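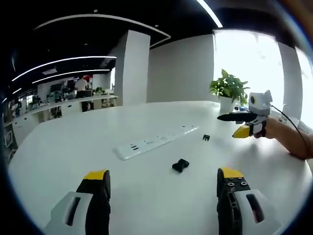
The long white power strip, out on the big table at Tongate.

I have a soft spot for a big shared table, and the white one in the Tongate office is as big as I could wish for. It holds the work, the plant, the power strip and (by four in the afternoon, let's admit it) a fair number of elbows. The office moved up here in April with 82 boxes, and the table was the first thing anyone put together.

The power strip has been argued over ever since! Half the room wants it down on the floor, out of sight, and the other half is tired of crawling after plugs. I'm with the second half, though I'd lay it along the far side, where a cord bothers fewer people.

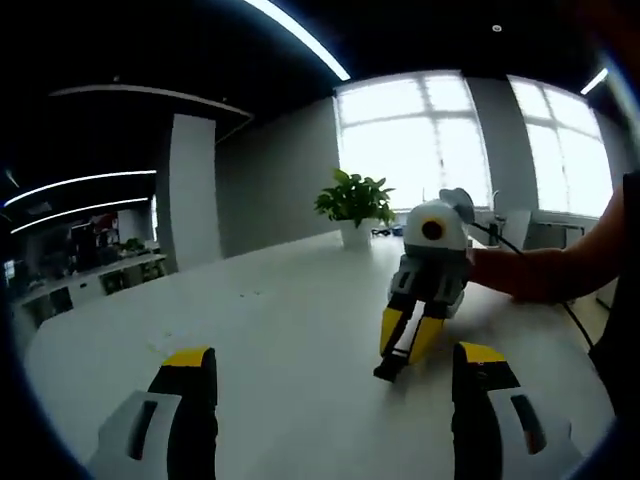
Broad green leaves in a small white pot, with the windows behind.

The plant I wouldn't move an inch. Those leaves soften all that white, and a table this pale needs something growing on it, along with a damp cloth at the end of the day, as every crumb shows. Wipe toward yourself, lift the pot as you go, and leave the small stuff in one little heap for whoever comes in first.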